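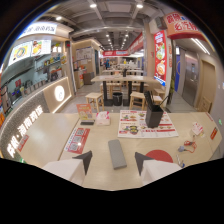 Skirnov Table Service Checklist, second edition - a review

I manage the floor of a small canteen, and since December we use gripper tools at the tables. The tools came from Drarka with a thick manual, but the manual speaks mostly to engineers. The Skirnov checklist is written for people like me. It has 60 rules on 6 laminated cards, and I read all of them before I gave the set to my staff.

The best card is the one for shared tables. It says to list every loose item before the fingers come down: paper menus, tissue boxes, table signs, the chopstick holder, cords. Phones have their own rule - never grip or push one, ask the guest to move it. A placemat with QR codes must stay readable when you finish. These are simple things, but in our old house rules we had only "be careful with objects."

I also like the rule on finger tips. You inspect them at every shift change, and you write the result down. The older Rashidi guide leaves this to the operator's judgment, and in my opinion this is too soft for a place where people eat.

Weak points: 3 of the cards repeat the same text about emergency stops. Cleaning is treated too shortly, with no word on which cleaners are safe for the finger material. The print is small, and the cards slide out of the Fuvska binder when you open it flat.

I would buy it again for a dining room. For a kitchen line I would look for something else - hot surfaces get only two sentences.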